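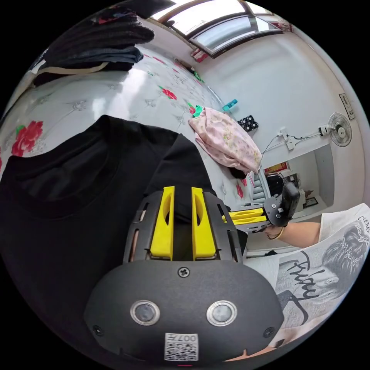

Harov Folding Set
Two hand-held grippers, left and right

Sold as a pair. Replaces nobody at Calloway, our contract laundry, where we have used it since April. What it replaced was the Malska folding cell, which weighed more than the van and folded one size of towel very well.

With the Harov, folders do the job they have always done, holding a gripper in each hand, and the recordings go toward teaching a machine to do it later. Everyone is aware of the irony. Wanda Van Dusen asked for it in writing, and got a new job title, trainer, plus 2 dollars an hour. She has the letter on her locker.

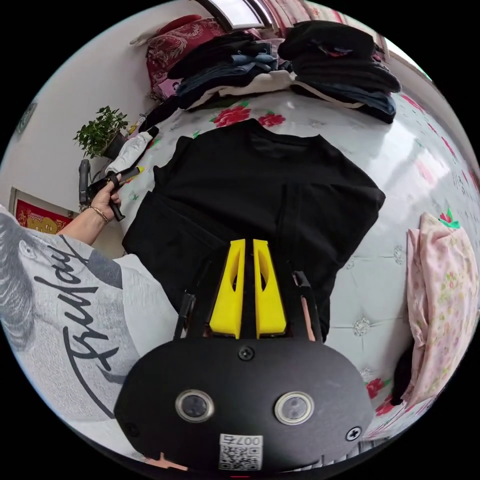

Black T-shirt, laid flat, with a gripper at the end away from the neckline.

In the set
Two grippers with yellow fingers
Wrist straps, one size, allegedly
Charger and cable
Printed guide (skip chapter one)

What changes on the floor
Folding gets slower. Plan on some 80 shirts a shift per trainer and don't put that number on the wall next to the old one. Hands get tired in new places, so we switch people out after 100 minutes. Žydrūnas Šimkus wanted longer turns until he had done one.

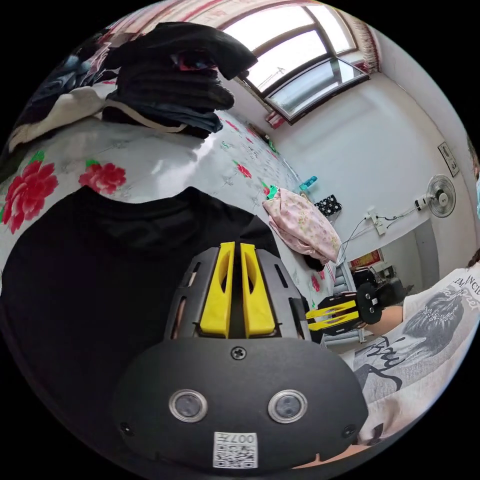
Arguments get longer too. Once a fold is being recorded, every folder has views on the right way to do it – sleeves first, or hem first – and these were apparently held in silence for years. Allow a meeting.

Battery: 8 hours
Warranty: 2 years, drops included, within reason
Support: Milagros Benítez at Nurneck, who will ask whether you charged both

Price on request. Demo sets go out by van and come back the same way, with the charger, please.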